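I have been going to security meetings for a long time now, long enough to remember when the person in charge of passwords kept them in a recipe box, and I'd like to say a few kind words about the humble list of who can log in to what. I know it's a dull subject. Bear with me, because I think we've let the dull subject slide while we all went shopping.

My own conversion came at Ernthorpe, where I spent a good part of one July helping Anneli Riihimäki get ready for an audit. Anneli is patient in a way I will never be. She had asked for every account on every system, all of it, in one spreadsheet, and what came back had 2535 rows. The company had 1363 people on the payroll. Now, you can explain some of that gap (people have more than one account, machines have accounts, the printers for some reason have accounts), and we spent a happy morning explaining it to each other. Then we started calling people up, and the explaining got harder.
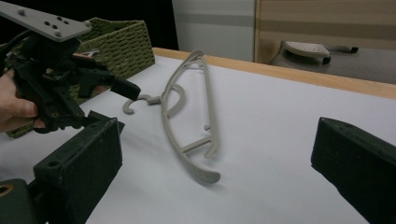 *A hand-held gripper near the hook of a hanger, over a white surface.*

There was an account for a contractor who had done two weeks of work on the billing system and gone home. There was one called "temp" that could read the entire customer database, and a second one called "temp2," presumably from when somebody was afraid to touch the first. I sat there with my coffee getting cold and thought about the very handsome monitoring product humming away down the hall, watching the network for strangers. None of these were strangers. They had keys!

I should be fair to the products. I've bought plenty of them and liked several. But a tool that looks for odd behavior has to know what ordinary behavior is, and if "temp" has been pulling down the customer table every night for years, then that's ordinary. You have taught the thing that your back door is supposed to be open.
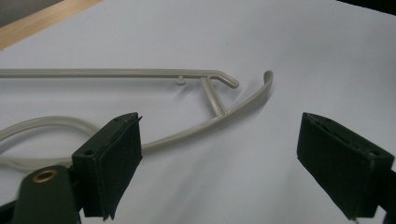 Access reviews are where most places would say they've got this covered. Every quarter a manager gets an email with a long list of names and permissions and a button that says Approve All, and I don't have to tell you which button gets pressed. I've pressed it myself, on a busy day, with real affection for whoever put it there. What makes it so easy is that permissions written on a screen all look alike. Compare a thing like the light gray plastic piece in the photo, a straight rod with a little hooked tip at the end of it: you may not know what it's called, but you can see where it would catch on something. Nothing about "FIN_RPT_RW_2" shows you where it would catch. A manager who has been given two minutes and a code name is going to guess, and guess kindly, and the permission will live another quarter.

Reijo Turunen, who ran the help desk at Busska when I was consulting there, had a fix for this that I've been stealing ever since. He made his team write one plain sentence beside each permission, the sort of sentence you could read to your mother. "Can change where an employee's paycheck is sent." "Can delete the backups." It took them most of a season and there was grumbling. The first review after that, managers struck off up to 4000 permissions, and the phone hardly rang about it.

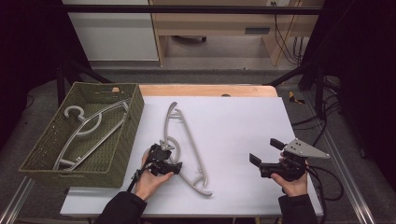
*Clothes hanger on a white board, with the left-hand gripper over its neck.*

People argue with me about this, and the best argument came from a young engineer at Iyer. She said that lists go stale the minute you finish them, so why not put the effort into making access short-lived to begin with? Grant it for an afternoon and let it die on its own. I think she's right, and I'd cheer for anybody who gets there. My worry is with the years in between. Most of the places I visit have one system that can do that trick and dozens that can't, and the ones that can't tend to be where the payroll is.

So if you have a little money left this year and a vendor from Ellow or anywhere else is taking you to lunch, go ahead and enjoy the lunch. Then give one careful person 3 months and permission to be a nuisance. Let them call people up and ask what an account is for. Let them turn off the ones that get a shrug, with a note saying how to get it back by the end of the day. 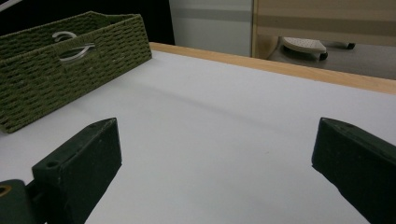
*Ernthorpe, Oct 27, 2023*

I went back to see Anneli this week, and naturally I asked about the spreadsheet. It's a good deal shorter. "temp2" is gone. "temp" is still with us, because one report depends on it and the man who wrote the report has retired to somewhere with poor phone service. She has it down to reading a single table, though, and there's a sentence beside it now, and her name next to the sentence.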